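Ponstead hotel moves floor pickup to two-armed robots, changes room attendant shifts

15 Jan 2025

The Neltier hotel in Ponstead has put two-armed robots to work on the first stage of room cleaning, the pickup of trash from the floor before an attendant comes in. The change applies to 18 rooms on the second floor. The machines are supplied and maintained by Climano under a service contract that began in December.

Under the new routine, a robot enters a vacated room and collects loose items from the carpet into the room's own wastebasket. The attendant then empties the basket, strips and makes the bed, cleans the bathroom and signs off the room. Vacuuming stays with the attendant. So does anything found on the bed, the sofa or the nightstand, which the robots are set not to touch.

Housekeeping manager Märta Boström said the split was drawn around bending. Floor pickup was the task most often named in the strain reports her department files, ahead of lifting mattress corners. "It is a small part of the time and a large part of the complaints," she said.

The hotel logged 1611 items picked up in the first weeks of operation. Wrappers, bottles and paper bags made up most of them. Flat wrappers are the slowest, as the gripper has to approach the carpet at a low angle and close on an edge. Items the robot fails to grip after 2 tries are left in place and flagged on the attendant's handheld.

Staffing on the floor has not been cut, according to the hotel, but the work has been rearranged. Attendants now start later on checkout days and are assigned rooms in the order the robots finish them. Seven attendants have been trained to move the machines between rooms, clear a stopped arm and change a gripper finger. The training takes one shift and adds a pay supplement, the amount of which was not disclosed.

Some attendants have objected to the room order. Under the old system they chose their own sequence and could leave the worst rooms for the middle of the shift. The handheld list does not allow this. Boström said a swap function has been requested from Climano and should arrive with the next software update.

A second point is lost property. Attendants used to decide on the spot whether an item on the floor was trash - a receipt, a folded note, a single earring. The robots are limited to a list of packaging types, and wastebaskets are now checked by hand before they are emptied. The check adds around a minute per room.

The hotel will review the arrangement in the spring. Bråten, its sister property, is waiting for the result before it decides on machines of its own.
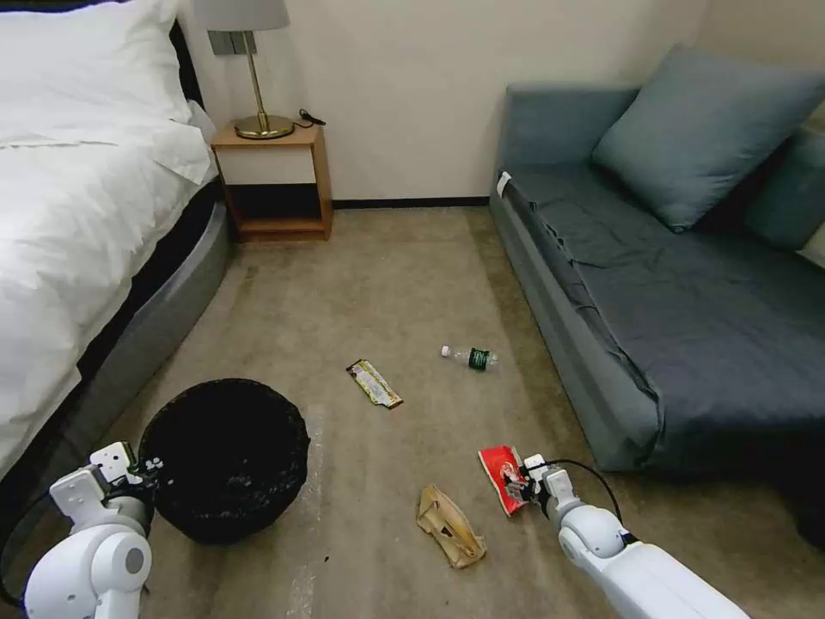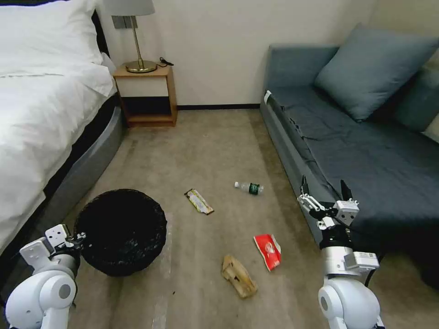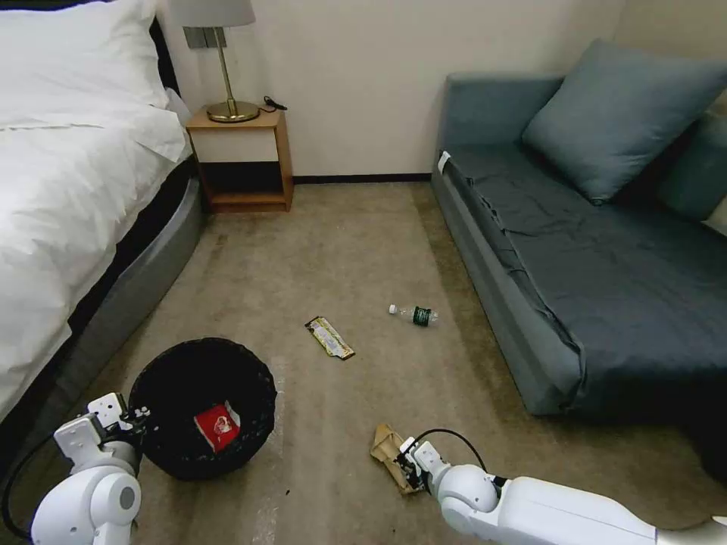 Floor pickup in a guest room at the Neltier, Ponstead. In the first picture the right gripper holds a red wrapper, in the third a brown paper bag.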